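Polling place inspection, Skomasby municipality
Checklist and comments for the vote on 26 May 2019
Site: Weletti school, dining hall and north corridor
Inspected by: Kerstin Ekström
Second reader: Annelies De Smet

Marks used: OK, FIX (must be done before doors open), NOTE (no action required before opening). Comments are printed as received, with spelling corrected.

1. Outside and approach

1.1 Entrance sign visible from the road. OK

1.2 Path from parking lot to door free of obstacles. FIX
Bicycle rack sticks out into the path on the left side. It has to be moved or emptied. The school has been told by phone and again in writing.

1.3 Party workers' area marked on the ground. FIX
The chalk line from the March rehearsal is gone. Redo it with tape. Last time the line was drawn so close to the door that voters in line were handed ballot papers by two parties at once and couldn't step aside. Draw it from the flagpole, as the site plan shows.

1.4 Campaign posters within sight of the door. FIX
One poster on the fence by the bus stop. It is on municipal land, so we may take it down ourselves, but call the party first and write down who you talked to.

1.5 Ramp. OK
Handrail is firm. The rubber strip at the top has been glued since the last inspection.

2. Doors and corridors

2.1 Main door opens fully and stays open. NOTE
The hook holds the door but only if it's pushed all the way in. Staff on the early shift should check it when they arrive.

2.2 Fire exit from dining hall unlocked and clear. FIX
Stacked chairs in front of it. This was also written up after the last election. Chairs go to the music room, and the exit is to be checked again at every shift change and signed for on the sheet.

2.3 Corridor lighting. OK

2.4 Voters coming in and voters leaving use separate doors. OK
The north corridor is the way out. Arrows are up at both ends. One arrow by the coat hooks could be read as pointing into the restroom, and I turned it.

2.5 Cables across walkways. FIX
Extension cord from the voter roll table to the wall. Tape it down along its whole length or move the table. I would move the table.

3. Voting booths

3.1 Number of booths in place. NOTE
The plan calls for 8. They are all there, but one was still folded when I came and I didn't test its legs.

3.2 Booths can't be seen into from the line, the roll table or the windows. FIX
The booth nearest the serving hatch can be seen into from inside the kitchen. Pull the hatch down and lock it. Turning the booth doesn't help, I tried it both ways.

3.3 At least one booth usable from a wheelchair. OK
The low shelf is in and there is room to turn.

3.4 Pens in every booth, working. NOTE
Put out new ones on the morning of the vote. Engebretsen delivers them with the seals.

3.5 Nothing left in booths by earlier voters. NOTE
Check every 40 minutes through the day and sign the sheet. Take away any loose ballot papers, notes or leaflets. Two staff go together, and the booth must be empty of voters at the time. 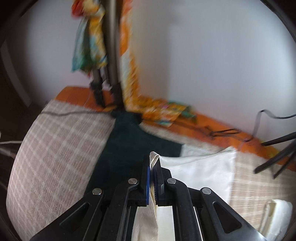
Ulla Åberg objected to the 40 minutes in 3.5 and thought the booths should be checked on the hour, as they are at the library site. Her point was that the early shift is short of hands until the second group arrives, and that two people leaving the tables that often would hold up the line more than a stray leaflet would. She also asked for the sheet to have a column for "nothing found," so that an empty row can't be taken to mean a skipped check.

The column has been added. The interval stays as it is for this site. In the last election a voter complained that one party's papers had been left fanned out on the shelf in a booth, and we couldn't show when it had last been looked at. If the line gets long the presiding officer may put off a check, but the reason has to go in the log.

4. Ballot papers and ballot boxes

4.1 Ballot paper stand screened from view. OK
Screen from Fivow, new model, heavier than the old one. It takes two people to lift.

4.2 All party papers in stock and in the order set by the election office. NOTE
Not delivered at time of inspection. Check against the list when the crates come. Don't sort by guess.

4.3 Ballot boxes undamaged, lids fit. OK

4.4 Seals present, numbers match the delivery slip. FIX
One seal number on the slip has been written over by hand and I can't read it. Engebretsen is to send a new slip. Don't use that seal until it has come.

4.5 Box table stable and within reach for seated voters. OK

4.6 Box is in plain view of the presiding officer's chair at all times. FIX
A pillar is in the way. Moving the chair 60 centimeters toward the window solves it. Mark the spot on the floor, otherwise it'll drift back during the day.

5. Staff and emergency items

5.1 First aid kit complete. NOTE
Eye wash runs out of date in the fall. Fine for this vote.

5.2 Fire extinguisher inspected and tagged. OK

5.3 Phone numbers posted at the roll table. FIX
The list still has Elsa Strömberg's old number at the election office. Replace the whole sheet, please, instead of crossing out.

5.4 Staff know what to do if the building must be cleared. NOTE
Boxes and the voter roll go out with the presiding officer and one more person, if it can be done safely. People first. Voting stops, the time is written down, and the election office is called before anyone is let back in. Go over this at the start of each shift.

5.5 Break room separate from the polling room. OK
Coffee is to stay there. There was a spill on the roll in the last election — only the margin, but still.

Further comments

Elsa Strömberg: The election office would like photos of the taped line in 1.3 once it is done, with the flagpole in the picture. We get questions from the parties about it every time.

Gunnel Hellström: I have the late shift. Does the hatch in 3.2 stay locked during the count as well? We usually get our sandwiches through it.

Kerstin Ekström: Yes, locked until the boxes have left the building. Sandwiches can come in through the corridor.

Annelies De Smet: I've read the list against the site plan. Item 2.4 has the north corridor as the exit, but the plan still shows it as the entrance. The plan needs to be reprinted before it's hung up. Otherwise no remarks.

All items marked FIX are to be signed off by the presiding officer before the doors open. The signed copy goes in the blue folder with the log.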